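Lists Archive Threads Prev Next Search

Re: Width dropouts on the Juva hand tool, closed as fixed?
4 min read

On August 12, 2019, the Stumotia support desk wrote:

> Hello all,
> We are closing the ticket on finger width dropouts. The cause was
> a loose connector on the width sensor in one production batch. Tretow
> has changed the connector and ran the new part through 2000 open and
> close cycles with no dropout recorded. Users with affected units can
> ask for the replacement cable at no charge. Existing recordings can be
> repaired with the gap filler in the current Stumotia release. We
> consider replayed motions safe after repair.
> Thanks for your patience.

I'd like this ticket opened again, please. I have no quarrel with the new cable. Mine was loose too and I'm glad to have a better one. My trouble is with the claim that the cable was the fault.

Take the cycle test first. As far as I can tell from the note that came with the cable, the fingers were opened and closed on air. Our dropouts never came on air. They came when the fingers were holding something soft, and mostly when someone was pulling on it at the same time. Two thousand cycles with nothing in the jaws tells me the connector survives opening and closing. It doesn't tell me much about a sleeve.

Then the numbers. We went back through everything we recorded in May with the old cable, 3892 clips in all, clothes only. The dropout check flagged 219 of them. If the connector was loose and that was the whole story, I'd expect the bad clips to be scattered over the set: reaches, lifts, folds, the walk back to the start. They aren't. They sit almost entirely in the part where the fingers are shut on fabric, and they pile up on hems, cuffs and collars. Flat T-shirt bodies are nearly clean. A loose plug doesn't know what it's holding.

After the cable swap I redid the cuff pulls on the same tool with the same clothes. Fewer dropouts, yes. Still there. What changed is how they look. Before, the width went blank and the checker caught it. Now the width drops straight to zero, stays there a while and comes back, and the checker says nothing at all, since zero is a legal value. I'd call that worse. The log says the fingers are fully closed with nothing between them while a thick wad of cloth is plainly between them.

My guess, and it is a guess, is that the pads tilt under a thick uneven grip, the finger linkage racks a little, and the sensor magnet moves out of its range. Somebody from El Fassi posted something close to this last year about their own tool and got told to tighten their screws. I have tightened my screws.

Now the safety part, because the closing note waves it away in one line. The gap filler draws a straight line from the last good reading to the next. With the blanks, that was usually fine. With false zeros there is no gap to fill, so the repaired file still tells the arm to close all the way. On our bench the arm did what the file said. It shut hard on a folded cuff, hit its current limit, faulted, and let go in the middle of a pull. The arm was moving away from the table when the load came off and it overshot into the side guard. The guard did its job and the bill was a cracked pad and a bent finger. But we only had that guard up because a different job had needed it the day before. People on this list replay clips with no guard at all, and some stand next to the table to straighten the clothes between runs.

What I'd ask for:

A width test with cloth in the jaws, under a sideways pull, on more than one thickness. I'd settle for 20 pulls per garment if somebody shows me the raw trace instead of a pass mark.

A checker rule for a width that falls to zero faster than the fingers can travel. I have a rough one working and will post it if there's interest. It gives false alarms on very fast closes, so don't delete anything on its word alone.

A plain warning in the Stumotia release notes that repaired files may still carry wrong widths. "Safe after repair" should come out until there's a test behind it.

In the meantime we've capped the closing current on replay and set the arm to stop, fingers held, on a grip fault. The default is to open, and I don't understand why it is. I'd look at that setting before you run another clip, whatever cable you have.

If Tretow did test on fabric and the note just left it out, fine – send the traces and I'll say so on the list.

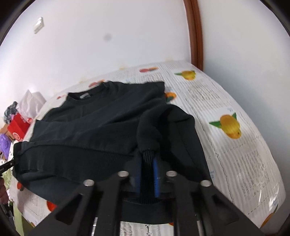 The pull I keep going back to is the plain sweatshirt cuff, picked up on a bed and not on a bench. Ribbing is the worst case I know of, because it never lies flat once the fingers take it. You get a gathered bundle between the blue pads, twisted into tight folds, and no two grips bunch up alike. Anyone with a Juva and a sweatshirt can try it: pinch the cuff, draw it toward you, and watch the width channel while your eyes can still see cloth in the jaws. Note your firmware and which cable you have, and please send the raw file, before the gap filler has been near it.

Contact the list owner | Posts remain the copyright of their authors | Back to top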